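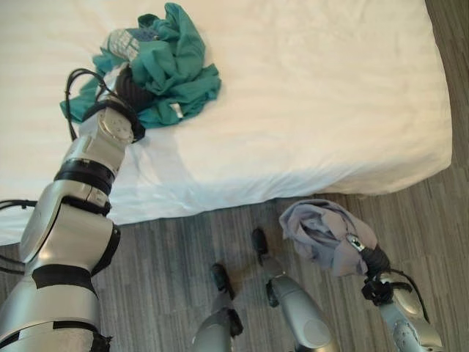
Section 3. Planning the Purchase
Atemmont Set-Up Guide, Cetine two-arm unit
By the Atemmont documentation desk, December

Complete this section before placing an order.

1. List the tasks by room. Picking up clothing from a bed and from the floor counts as two tasks, as the working heights differ.
2. Measure the floor space beside each bed or table. Record the narrowest point.
3. Enter the grippers as a separate line in the budget. Allow one spare pair at $197.
4. Add the yearly service plan ($1192). It does not cover cables.
5. Send the sheet to Nallholm for a quote. Allow two weeks.

Note: Prices exclude freight. Jakubowski mounts are quoted separately — ask for the short version if the unit will work next to low furniture.

CAUTION: Do not order from the reach table alone. Reach is given with empty grippers. Check cable slack at full extension on both arms.

Comments (3)

fold_bench: Does step 4 apply in the first year? Our quote had it left off.

Atemmont Support: Yes. Ask Nallholm to reissue the quote with the plan included.

rm_planning: We budgeted one spare pair and used it by spring. Putting in for two this time.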